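屋外巡回ロボット機材整備 進捗報告(上期)
2025年6月30日(月) 報告者:モハンダス・パラニアッパン

Grorar財団 助成担当 御中

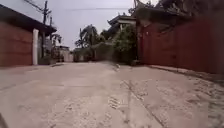
助成金の残額で2台目の機体を購入できるか。
現在の見積条件では購入できるが、予備バッテリーの数を減らす必要がある。

1. 機材の調達状況
1台目の機体(Stilside社製)は1月に発注し、納品と検収を終えた。現在は塀沿いのコンクリート舗装の通路で走行試験を続けている。舗装には継ぎ目があり、砂の溜まった箇所もあるため、車輪は標準品から屋外用に変更した。差額は消耗品費から支出した。

2. 予算の執行
機体費の執行率は41%である。2台目は同じ機種とし、Kartha社とWuvent社の2社から見積を取った。本体価格はKartha社が低い。保守契約を含めた総額ではWuvent社が下回り、納期は8週間となっている。現時点ではWuvent社を第一候補としている。

3. 計画からの変更
当初計画では予備バッテリーを機体ごとに2個としていたが、2台で共用する形に改めたい。充電器は既存のものを使う。費目間の流用にあたるため、変更申請書を別便で提出した。承認をいただくまで2台目の発注は行わない。

4. 未解決の事項
・保険料が未確定。屋外走行の扱いについて保険会社の回答を待っている。
・保管庫の電源工事は見積を取り直している。前回の見積には配線の延長分が含まれていなかった。
・車輪の交換周期が定まらず、来年度の消耗品費を算出できていない。走行記録がまとまり次第、金額を報告する。

5. 下期の予定
変更申請の承認後に2台目を発注する。機体費は年度内に100%執行する見込みである。保険料と電源工事費は、確定後に改訂予算表へ反映して送付する。

お問い合わせ:機材整備担当 パラニアッパン | 無断転載を禁じます | ページの先頭へ戻る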